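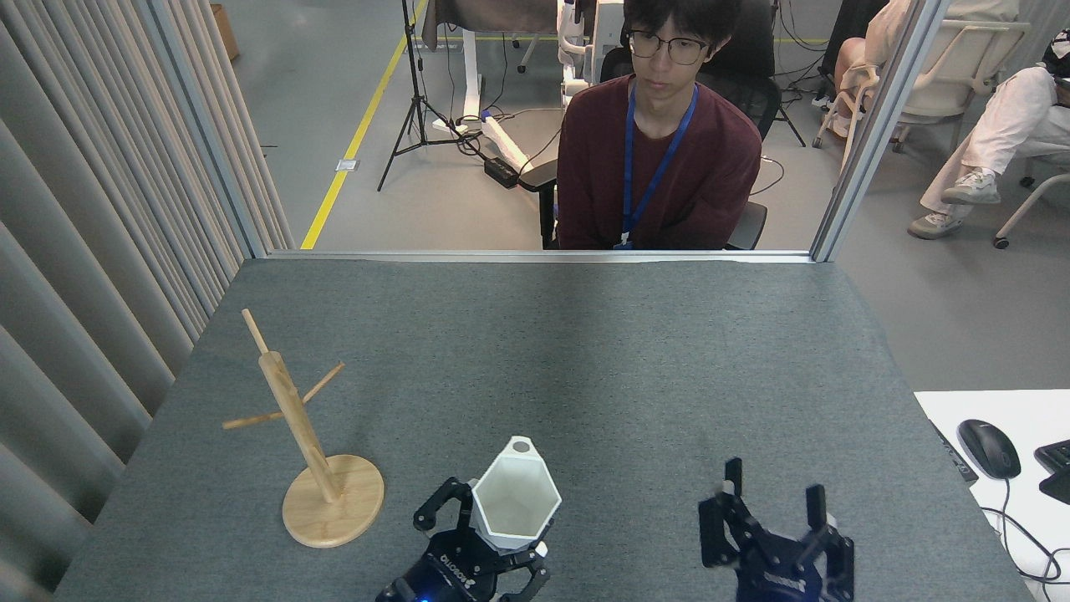 By Lộc Quan
July

Last updated in July
20 comments | 568 shares

Rule 14 said that the cup shall be hung by a person of ordinary patience or by a machine of equivalent patience, and it was Rule 14 that brought Vi down from Stilotham on the early train.

She had written most of the rules herself. Her title was Standards Reader, and her job was to go wherever a machine was being taught something and read the standards out loud until somebody agreed with them. She had done dishwashers. She had done a device that folded napkins into swans, and had failed it on the necks.

"Which one of you is the author?" she asked.

I said I was the author of the Tirnumwood procedure, if that was what she meant. It was 30 pages long and I had been asked to keep it to two.

"I read it on the train," said Vi. "Page nine has the word 'gently' on it."

"It does."

"How gentle?"

I had hoped to be asked this later in the day.

The task was to put a white cup on a wooden mug tree. Stodik, who paid for everything, wanted it done on a felt table with two grippers, over and over, until the machine could be trusted with it. Stodik did not make cups or mug trees. As far as I could tell, Stodik made agreements with other firms, and in one of those agreements there was a cup.

My part was to write down what counted as doing it well. I had assumed this would take an afternoon. A cup is on a peg or it is on the floor, and I'd been raised to know the difference. Then I sat down with the first runs and found a cup that had been hung beautifully after being knocked against the pole on the way up. Was that well done? I found another that went on the peg in one go and swung for so long that the operator went and got his lunch. I wrote a section on swinging. The section on swinging needed a definition of stillness, and stillness took me the rest of that week.

Vi put her bag on a chair and her copy of the procedure on top of it. She had used those little colored flags. From the side it looked like a regatta.

"Section 2," she said. "'Before each run, the operator shall check that the work surface is clear of anything that is not the task.' Good. I have no quarrel with that. Who checks?"

"The operator."

"And who checks that the operator checked?"

"There's a box to tick."

"Who reads the box?"

I said that I did, at the end of the day, and she made a note. I would have liked to see it. She wrote in pencil and very small, as if the paper were charging her.

We did Section 3, on keeping hands out of the work area while the arms were live. She liked that one so much she read it twice. We did Section 4, on starting positions, in which I had required that the stand be moved a little between runs so that the machine would not simply memorize the spot. Vi wanted to know how little. I said a hand's width. She held up her own hand, which was small, and then looked at mine.

"Ah," I said.

"Whose hand, Mr. Quan?"

I crossed out the hand and wrote a figure. I'll admit that it looked better. It annoyed me all the way to Section 5.

Section 5 was failures. I was proud of Section 5. It said that a failed run was to be kept, labeled and never quietly deleted, even if it was ugly, and even if somebody from Stodik was standing there. I'd written it after a morning in the spring when a very good set of numbers had reached my desk, so good that I went looking for the bad runs and found them in a folder called "Misc." There were 568 of them. The machine had been learning from its triumphs only, like somebody's uncle.

Vi read Section 5 and didn't flag it. She turned the page back and read it again.

"Did you get in trouble for this?" she asked.

"I got a call."

"And?"

"And then I got the folder."

She nodded, and for a moment I thought we might be friends. Then she turned to page nine.

"'The cup shall be placed gently,'" she read. "A machine can't look that up. An operator can, and he'll decide it means whatever he did this morning. What did you want it to mean?"

What I had wanted it to mean was my grandmother, who hung her cups over the sink every night of her life and whose kitchen never made a sound. You could sleep in the next room with the door open. I'd had her in mind for most of the document, if I'm honest about my sources, but she had no section number. I told Vi this. I don't know why. She had come a long way and there was nothing else to offer her but the coffee.

"Was she fast?" Vi said.

"No."

"Did she ever break one?"

"One. She kept the handle in a drawer."

Vi thought about that. Then she wrote for a while in her tiny pencil, and turned the page around so I could read it. *The cup shall touch the peg before it is released. Contact shall not be audible at a distance of 20 feet. In the event of breakage, the pieces shall be retained.*

"Twenty feet?" I said.

"How far was the bedroom?"

I had never measured it. I shut my eyes and walked from the sink to the bed, past the table and the radio and the cabinet I wasn't allowed to open, and I was shorter then, so the steps didn't help.

"Call it 20," I said.

We tested it that afternoon. Vi went and stood by the far wall with her back to us and her coat on, and the operator ran the task. I stood where I usually stand, which is in the way. The first one clinked, and she put up a finger without turning around. The second clinked. The third cup went up and over, and I watched it go on, and I waited for the finger.

"Well?" Vi called. "Are you going to start?"

The operator looked at me. I looked at the box that said *audible*, and the box beside it that said *not audible*, and found that I'd put them so close together it was hard to tell which one a tick belonged to.

"Page 12," Vi said, coming back across the floor. "I have a flag on that."

She failed us, of course. She failed us on the boxes, on the width of a hand, and on a comma in Section 7 that made it sound as though the operator should be switched off at night. She passed Section 5 without a mark. On her way out she asked if Rule 14 could stay as it was, and I said it was her rule, and she said yes, but she'd never been sure about "ordinary."

I sent the new version up to Stilotham before the end of the month. It ran to 31 pages. She returned it with a single flag, on the title.

20 comments
Share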